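Plurkell box, leaking pump bottle and one missing lipstick
Posted January 26, 2023 by Loubna Helmy

Order 369, the winter beauty box. Logging this in one place so I can stop retelling it.

Problem one: the Kadine cleansing oil arrived with its pump unlocked and had shared itself generously with everything else. The cardboard insert drank most of it. The clay mask sachet is now very well moisturised on the outside.

Problem two: the card lists seven items. I have six. The absentee is the Pratis lipstick in a brick red, the entire reason I signed up.

Tried so far:

Looked under the tissue paper. Looked under it again, with feeling.

Used the chat window on the Plurkell site. It offered me a discount on a second box, which would presumably come with its own oil slick.

Emailed photos of the bottle, the card and the puddle. Got an automatic reply saying I was number 396 in the queue and that my glow mattered.

Update: a reply from a person. They asked whether I had twisted the pump anticlockwise before opening the box. I invited them to think about the order of events there.

Update: replacement oil agreed. The lipstick is "showing as packed", so as far as their system is concerned I own it and should be enjoying it. Asked for someone to check the packing record instead of the screen.

Update: they now think my box was made up from the June list, when the seventh item was a Lapiņa hand cream. I haven't got one of those either. Ticket passed to the packing team.

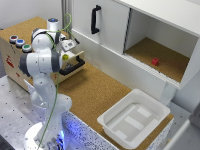 Is the mascara safe to use if the oil got on the outside of the tube?

If the cap was shut tight and the seal is still on, wipe the tube down with a bit of washing-up liquid on a damp cloth, dry it and carry on. If the seal is broken or there's oil round the neck, bin it and ask for a new one.

Mine was sealed, so the mascara stays. Lipstick still outstanding. Leaving the ticket open until there's a tracking number with a lipstick attached to it.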